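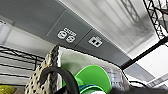 Chapter 4
Power, Ceilings and Shelving in the Shared Workroom

Before a workroom can be filled, it has to be read. By this we mean walking through it with a notepad and writing down what the building already gives you: where the power comes out, what the ceiling is doing, and how much wall is left once doors and windows are taken away. Most of the trouble described in later chapters comes from skipping this walk. A bench is bought, a rack is put up, and only then does someone ask where the plug goes.

Chapter 3 dealt with floors. This chapter moves upward. It covers outlets, soffits, open structure and wire racks, in that order, and ends with a planning exercise based on the Lanorley building.

4.1 Outlets

Outlets come in more shapes than most new staff expect. In an older room you may find round sockets on one plate and square openings on another a short distance away. Do not assume that two plates close together serve the same purpose or belong to the same circuit. One may be for power and the other for data, or one may have been added years after the first.

Many outlets carry printed lettering next to them. In a well-kept building this names the circuit. Copy it into the plan exactly as printed, including any letters that seem to make no sense. If the lettering is too worn or too high to read from the floor, write "label not read" and come back with a ladder. A guess written down in October will be treated as a fact by spring.

Height matters too. An outlet set high on a wall or soffit suits equipment that stays in one place. It suits a glue gun or a label printer very poorly, and a cord hanging across a walkway is not a solution.

4.2 Soffits

A soffit is the boxed-in part that hangs below a ceiling or runs along the top of a wall. It usually hides something – ducts, pipes, cable trays – and for that reason it should not be drilled without asking. Paneled soffits show seams at regular points. A seam does not tell you where the framing is.

For planning purposes, a soffit does two things. It lowers the clear height beneath it, and it offers a surface where outlets and signs can be mounted. Measure to its lower edge, and use that figure for anything that will stand under it. In the Lanorley survey the height was taken to the main ceiling by mistake, and the first order of racks was 4 inches too tall to stand upright. They went back to Peltonen, the supplier, and the room stood half finished for 5 weeks.

4.3 Open structure

Where a truss or steel bar is left exposed, mark it on the plan even if nothing will hang from it. Bars throw shadows and get in the way of ladders. White ceilings help by spreading daylight, but a bright window at one end can make labels on the top shelves hard to read. Stand where the user will stand and look up before deciding what goes there.

4.4 Wire racks

Wire shelving is common in workrooms for good reason. Air and light pass through it, dust does not settle as thickly, and shelves can be moved up or down. Small parts need bins or a liner. Heavy items go low.

Leave a gap between the top of the rack and whatever is above it. The Situtport guidelines used in this book ask for some 150 millimeters, and more where a sprinkler is nearby. Keep racks away from outlets in daily use.

Exercise 4.A

The Lanorley workroom has 2,505 square feet of floor. Draw one wall of it with a soffit, two outlet plates and a rack. Mark the clear height. State which facts you would need to check on site.

Filed under: Textbooks > Facilities and Storage > Sample chapters

Comments

falosis_fan
We use the Falosis edition in our evening course. Is 4.4 the same in both?

benchandbin
The "label not read" tip saved me a lot of arguing. Wish there was more on data outlets though.

rackmonkey
We did the same thing with the racks. Ended up cutting the posts down, do not recommend.

greenladder
Are there answers for 4.A anywhere?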